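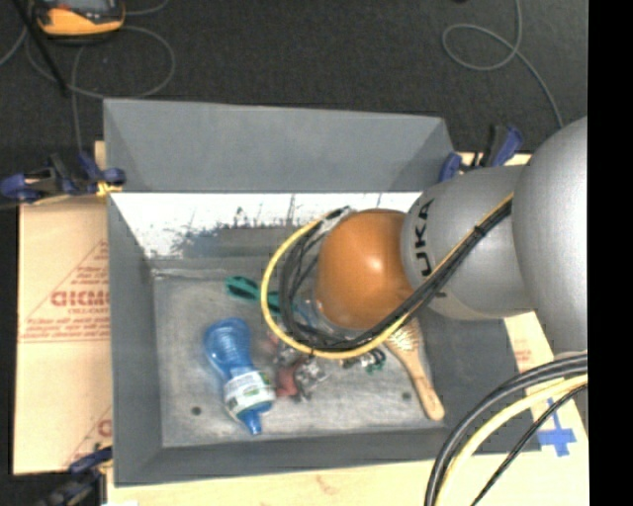
図書館で本を探すとき、みなさんは棚の横に貼ってある分類の札をちゃんと見ていますか? 私は見ていませんでした。Lirksteadキャンパスの図書館に通って2年目になるのに、毎回カウンターで「すみません、建築の棚はどこですか」と聞いていたくらいです。札はあるんです。ただ、灰色の棚に、少しだけ明るい灰色の札がついている。なじみすぎです。灰色の大きな箱の上にオレンジの丸いカバーがあれば、目はまずオレンジに行くし、その横をぐるっと回る黄色いケーブルも、一緒に走っている黒い束より先に拾ってしまう。まわりが灰色だと、色はこんなに得をするのか、と思いました。それなら棚の札も色でなんとかなるんじゃないか、というのが今回の課題制作の出発点です。

授業のテーマは「身近な情報をひとつ、探しやすくする」でした。最初は学食のメニュー表をやるつもりだったのですが、同じことを考えた班が先に決まっていたので、あわてて図書館に変えました。結果的にはこっちでよかったです(学食は昼に混みすぎて、調査どころじゃなかったらしい)。

まずやったのは、ひたすら歩くことです。人文の棚から始めて、理工、芸術、郷土資料とまわって、札の位置と大きさと文字をノートに書きうつしました。芸術の棚だけ手書きの札が残っていて、これが妙に味のある字で、しばらく眺めてしまいました。郷土資料の棚は札の高さがまちまちで、いちばん低いものは私のひざくらい。しゃがまないと読めません。あと、同じ「社会」でも「社会」と「社会科学」と「社会・一般」が別々の通路にあって、これは色以前の問題だなと思いながらメモしました。

次に色です。最初の案は、はりきりすぎました。分類ごとに全部ちがう色にしようとして、画用紙を買いこんで、並べてみたら運動会みたいになったんです。赤の隣に緑、その隣に紫。どれも目立つので、どれも目立たない。しかも、赤と緑のちがいがわかりにくい人もいるという話を授業で聞いたばかりだったのに、見事にその組み合わせを隣どうしにしていました。先生のコメントは「にぎやかですね」のひと言。うーん、わかります。

そこで色数をぐっとしぼって、大きな分類7つをオレンジと黄色と紺の組み合わせだけで表すことにしました。地の色、太い線、文字の色を入れかえるやり方です。たとえば理工は紺の地に黄色の線、芸術はオレンジの地に紺の文字。色だけに頼らないように、線の向きも変えています。縦線、横線、ななめ線、線なし。白黒コピーにかけても区別がつくか確かめたら、オレンジと紺は平気だったのに、黄色と白がほとんど同じになってしまって、黄色の札にはあとから紺のふちどりを足しました。地味な作業ですが、ここがいちばん楽しかったです!

紙はIstbergという厚手の色紙を使いました。発色はすごくいいのに、カッターの刃がすぐだめになります。切り口が毛羽立つので、途中からは面倒がらずにこまめに刃を折りました。文字は研究室のパソコンに入っていたSuvoteckというソフトで組んでいます。メニューが英語で、行間の設定を見つけるまでに昼休みがまるまるつぶれました。(「Leading」が行間のことだなんて、知らなかった……。)

試作の札は50枚。図書館の許可をもらって、Han館とつながる2階の通路側だけに、1週間つけさせてもらいました。テープはあとが残るのでだめと言われ、厚紙を折ってクリップみたいに棚板にはさむ形にしたら、今度は本を引っぱり出すたびに落ちるんです。初日の夕方に見に行ったら床に何枚も落ちていて、へこみました。はさむ部分を長くして裏に滑り止めのシートを貼ったら、だいぶましになりました。

つけている間に、出口のところでシールアンケートもやりました。「前の札より探しやすい」「変わらない」「前のほうがいい」の大きな紙に、丸いシールを貼ってもらう形式です。集まったシールは843枚。正直こんなに貼ってもらえると思っていなくて、途中でシールを買い足しに走りました。いちばん多かったのは「探しやすい」ですが、同じ人が何度も貼った可能性はあるし、そもそも前の札を見たことがない人も混ざっているはずなので、この数字で「成功です」とは書けません。名前も学年も聞かない形にしたのは気楽でよかったけれど、調査としてはちょっとゆるかったと反省しています。

むしろ参考になったのは、余白に書いてくれたひと言のほうでした。「遠くから見えるのはいいけど、オレンジが何の棚か覚えられない」。これは痛いところで、色の意味を書いた一覧を入口に置いていなかったんです。作った本人は毎日見ているから覚えていて当たり前で、はじめて来た人のことがすっぽり抜けていました。「夜だと黄色が白っぽく見える」という意見もあって、夜の7時すぎに行ってみたら、窓ぎわの棚はたしかにそう見えました。昼と夜で照明の具合がちがうのに、私は昼しか確認していなかったわけです。「色がうるさい」もありました。静かな場所に派手な札を持ちこんだので、これは受けとめます。

逆にうれしかったのは、「しゃがまなくてよくなった」というひと言です。札の高さを目線にそろえたのは、じつは色のおまけくらいの気持ちでした。でも考えてみたら、ひざの高さの札が何色だろうと、本を抱えて立っている人には見えません。発表のときも、色の話より高さの話のほうで質問が多く出ました。車いすの人の目線ではどうなのか、と聞かれて答えられなかったので、ここは次の課題です。

次にやるなら、入口の一覧を先に作って、札はもう少し小さくして、オレンジの面積を減らしたいです。目を引く色は少しだけあれば足りるみたいで、試しに札の下半分だけをオレンジにしたものも作ってみたのですが、通路の端からでもじゅうぶん見つけられました。それから「社会」と「社会科学」の問題。これは図書館の人にも相談してみたら、昔の引っ越しのときの並びがそのまま残っているそうで、すぐには直せないとのことでした。札のほうで矢印を入れて、となりの通路に案内する案を考えています。

試作の札は、研究室の入口の箱に入れてあります。芸術の棚の手書きの札は、そのまま残してもらいました。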